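Voting in the Etthorpe town council election is easier than it looks, and we love getting these questions! Last update: 24 February 2018.

## Voting and registration

**Do I have to belong to a party to vote?**

No. Council seats in Etthorpe are nonpartisan, so everyone who's registered gets the same ballot, with the same names in the same order. If you skipped the primary for the statehouse because you didn't want to pick a side, come on back. This one is for you.

**I moved across town. Do I need to register again?**

You need to update your address, and it takes one short form at the town clerk's window. If you crossed Samum Street you have probably changed wards too (the line runs right down the middle of the road, and neighbors who wave at each other every morning vote for different people).
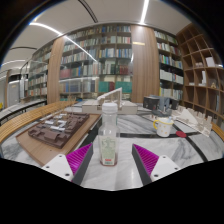 ## How the wards work

**Why did my ward change?**

The old map dated from 2000, before the Siliņa Road houses went up. By the time the council looked at it again, the east ward had 896 more voters than the west ward. The new lines even that out. A few blocks near the river went from east to west, and the school and everything behind it stayed put.

**Can I vote for candidates in both wards?**

Only your own, plus the two at-large seats. The at-large race is where things get lively, and every voter in town gets a say in it!
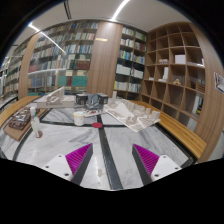
You can mark up to two names in that race. Marking just one is fine and your ballot still counts. Marking three means that part of the ballot gets thrown out, though the rest of it is still good.

**How close does a race have to be for a recount?**

In Etthorpe a recount is automatic at ten votes or fewer. Past that, a candidate can ask for one and pay a deposit, which comes back if the result flips. Our last automatic recount was for the west ward seat. It took one long evening, the room was packed, and the count moved by a single vote.

**Who counts the ballots?**

Paper ballots go through the Skulix scanner at each polling place, and the clerk's office then checks a batch by hand. The hand check is open to the public. Go if you can! It's slow and quiet and really great to watch.

## Getting involved

**How do I run for council?**

Pick up a packet at the clerk's window and bring it back with 65 signatures from registered voters in your ward. Get extras. People forget they've moved, or they sign with a nickname. Packets are due in October for the next cycle.
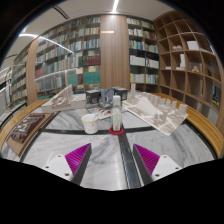

*Posted by the Etthorpe Votes web team*

**Can I speak at a council meeting if I'm not running for anything?**

Yes, please do! Sign the sheet by the door before the meeting starts and you get three minutes. You don't have to stick to the agenda during open comment.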